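Sorting the scrap heap without losing a whole afternoon

My fabric scraps used to live in one big pile, and every time I wanted a bit of red for a patch I'd be digging like a dog in a flower bed. My neighbor Teresa finally got me to sort it all out one rainy morning in March, and I've kept it up ever since (mostly!).

Start by color. Don't fuss over shades, just reds with reds, yellows with yellows, whites in their own heap. Set a timer for 30 minutes and quit when it goes off, even if you're on a roll.
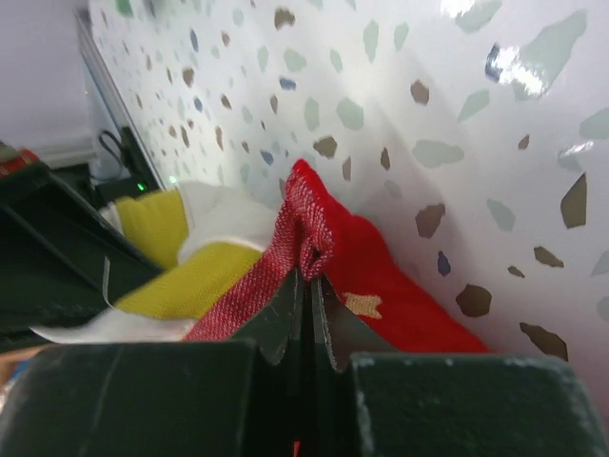 Pick things up one at a time, by a corner or a fold, and give each one a little shake. If you grab a whole armful, the straps and ribbons knot themselves around everything and you're back where you started. Snip loose threads as you go, and keep a jar next to you for the snippings or they'll be all over the rug by lunch.

Once the colors are done, go back through each heap by feel. I put twills and other sturdy weaves in one bin, thin cotton in another. Twill has those slanted lines you can see if you hold it up to a window, and it makes wonderful patches for knees and tote bags.
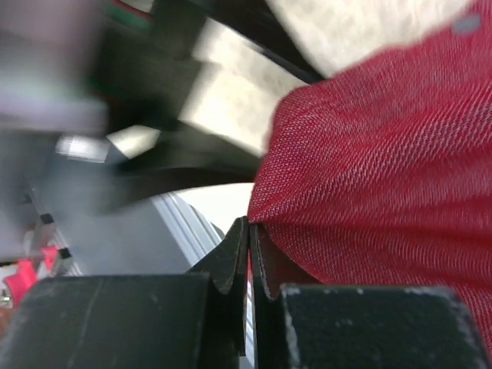
Anything smaller than my hand goes in the stuffing bag, which is how I filled two draft stoppers last winter. Bigger pieces get folded in thirds and stood on end in a shoebox, so I can flip through them like recipe cards. Wash anything musty first, and let it dry all the way before it goes in the box.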